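Folding a big pile of shirts on a table: what order do you do it in?
Home & Laundry > Folding, Storage, Ironing

grutbridge_indrek
Posted Saturday, 9:40 am

We do the shirts for a youth choir in Grutbridge. They get washed after every concert weekend and come back to me in bags, all twisted up. I have a white table in the hall to fold them on, and it takes most of a morning. My wife says I'm slow because I smooth every shirt flat before I fold it. I think if you skip that step you fold the creases in and then they have to be ironed.

So what order do you work in? Do you untangle the whole bag first and then fold, or take one out, fold it, take the next?

— Indrek Vaher

tress_hub
Posted 10:05 am

One at a time. If you untangle the whole bag you've handled every shirt twice and you still have to fold them.

I worked in a hotel laundry for six years and we never laid out more than we could fold in a few minutes. Find the shoulders, hold it up, one shake, put it face down. The shake does most of what your smoothing does.

RemoF
Posted 10:22 am

I do it the other way. Whole bag out, sort by size, then fold. When I fold straight out of the bag I end up with five short stacks and keep walking around the table to reach the right one. Sorting first costs me maybe ten minutes and I get that back later.

tress_hub
Posted 10:31 am

You can sort when you put it down. The size is on the collar and you're holding the collar anyway.

RemoF
Posted 10:34 am

Not on ours. The labels washed out ages ago, so I have to lay one shirt on another to compare.

grutbridge_indrek
Posted 11:15 am

Ours still have labels. Theresia, by "find the shoulders" do you mean you pick it up by the shoulder seams or by the collar? When one comes out of the bag in a knot I can't tell which end I've got hold of. I usually pull on whatever is on top and hope.

tress_hub
Posted 11:28 am

Shoulder seams. If it's knotted, don't pull. Put it down on the table, find a hem, and run your hand along the hem until you hit a side seam. Follow the side seam up to the armpit and you're nearly at the shoulder. It sounds long but takes a few seconds once your hands know it.

Pulling on the top bit is how you get the sleeve wound tighter around the body.

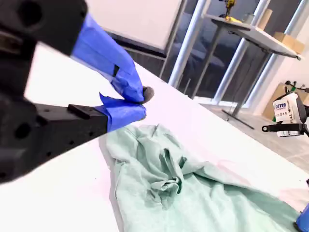
The other thing is the surface. A slick table is good for sliding a shirt around but bad for the last fold, where the bottom layer skates away from you. At the hotel we had a cotton sheet clipped over one half. Unfold on the bare half, fold on the sheet half.

a_grabner
Posted 12:50 pm

Seconding the sheet. I use an old flannel one and it also keeps the shirts off whatever was on the table before. Marker and juice come off a white tabletop onto a damp shirt very easily. I wipe mine down first and let it dry all the way.

I disagree about the shake though. It's fine for heavier cotton. For thin jersey it does next to nothing, and you're better off laying the shirt down and pulling gently at opposite corners.

tress_hub
Posted 1:02 pm

Fair. Ours were all heavy.

behrouz.j
Posted 2:17 pm

How many shirts is this? For 12 I wouldn't care what order. For 600 I would want a second person, one unfolding and one folding.

grutbridge_indrek
Posted 2:40 pm

Around 90 on a normal weekend. A second person isn't going to happen before September, when the Grarkby group joins us and I can ask their parents.

behrouz.j
Posted 2:58 pm

Then I'd work in batches of 15. Pull 15 out, untangle those, fold those, put them away. You get some of what Remo likes and some of what Theresia likes. I do this with kitchen towels and aprons at work and it keeps the table clear enough to use.

Also check for loose threads while the shirt is flat. Snip them, don't pull. I pulled one on an apron and the hem came down along one whole side.

RemoF
Posted 3:20 pm

Batches would be OK. I'd still sort the batch first.

a_grabner
Posted 3:44 pm

Indrek, are they dry when you get them? You said twisted up in bags. If they were bagged even slightly damp, no folding order is going to fix the creases. They've set by then.

grutbridge_indrek
Posted 4:10 pm

They feel dry, but they're bagged straight out of the dryer, so probably still warm. I'll ask if they can be left on a rack for a while first.

a_grabner
Posted 4:16 pm

I'd start there. Warm cotton in a tied bag will crease about as badly as damp.

grutbridge_indrek
Posted 8:05 pm

Did the last two bags this afternoon in batches, with a bedsheet over half the table. I started at the hem like Theresia said. It went faster, though I had no clock on it. I'm still smoothing the thin ones by hand. The smalls are in a separate box now, which I should have done years ago.

tress_hub
Posted 8:30 pm

Clip the sheet down at the corners or it will creep. Bulldog clips are fine.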